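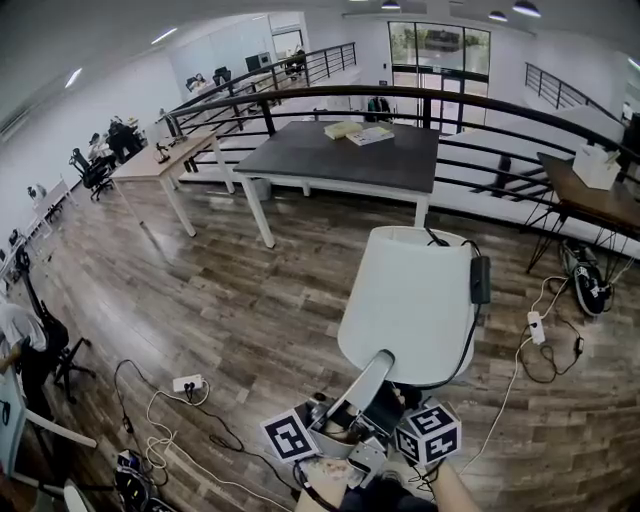 Ticket 3635: Tevby smart plug drops the lamp every evening

Status: open, against the wishes of the vendor
Opened: 13 Sep 2023
Reported by: Rory Innes
Product: Tevby plug, Zallatgate app

Problem as reported
White table lamp with a drum shade, black cord with an adapter on it. Plugged into a Tevby. Schedule says on at dusk, off at bedtime. Lamp comes on, then goes off a while later with no entry in the app history. App shows the plug as "Online" the whole time, a word I have stopped trusting.

Entry 1
Vendor chat told me to restart the router. I restarted the router. Lamp went off that night as usual. Vendor chat then asked if I had restarted the router.

Entry 2
Swapped the lamp to a plain wall outlet for two evenings. Stayed on both times. I don't call that proof, but it does make the "bad bulb" theory hard to like. Put it back on the Tevby and it dropped the same night.

Entry 3
Vendor says firmware 61 "improves stability." Improves it from what? The release notes are one line long. Installed it anyway. The app threw error 2116 partway through, then said the update had succeeded. Version screen still showed the June build until I deleted the app and put it back.

Entry 4
With firmware 61 the lamp stayed on for one evening. Vendor asked to close the ticket. I said no. It dropped the next evening.

Entry 5
Found a second schedule under Adomaitis Home, the old account I used before Zallatgate took over the app. It doesn't show in the new app at all. It has an "energy saver" rule that cuts power when the load looks low. An LED bulb is always going to look low. Deleted the rule.

Entry 6
No drops so far. Vendor now says the migration "carries over all settings," and also that old rules can't affect new plugs. I'd like to know how both of those are true. Leaving this open until somebody explains the missing history entries.

Comments (3)

rasby_user: Same error number here on the Rasby strip. Update said it worked. Version didn't change.

M.: Old account rule was my problem too. Support told me there was no old account.

dimmer_than_you: Or buy a mechanical timer. Mine has no firmware.

We use cookies to improve your experience. Accept all | Manage settings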